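Chapter 5
Planning for Two Arms

A planner for one arm searches for a path from a start pose to a goal pose without hitting anything. Add a second arm and the problem changes. Each arm is now a moving obstacle for the other, and when both grippers close on the same part, their motions are tied together.

In this chapter we work through a handoff planner written for the Pondgate cell. The part is a coiled spring, which bends when the two grippers disagree by even a small amount. The planner must choose a meeting point both arms can reach, bring the wrists in from opposite sides, and decide when the giving gripper may open.
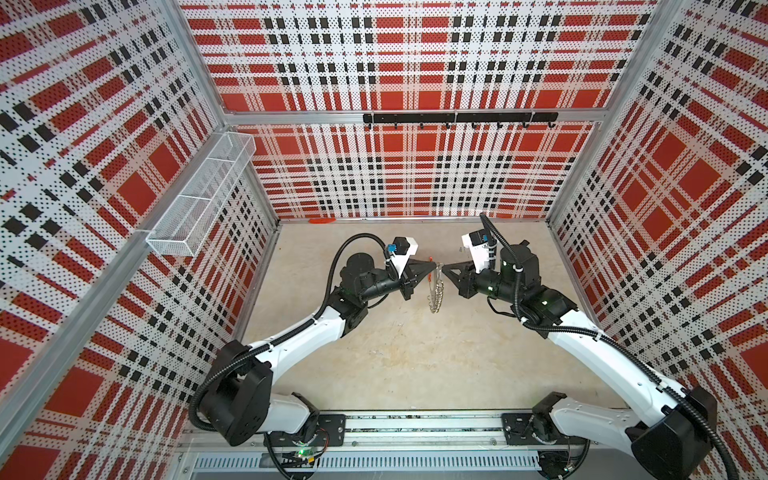
5.1 Shared and Separate State

Florence Cormier's first version kept one joint vector for both arms. It was simple to write, but slow - nearly 279 milliseconds per query. The version we use plans each arm separately and joins the two plans only near the handoff. Section 5.2 covers the timing rules. Readers who skipped Chapter 3 should review collision checking first.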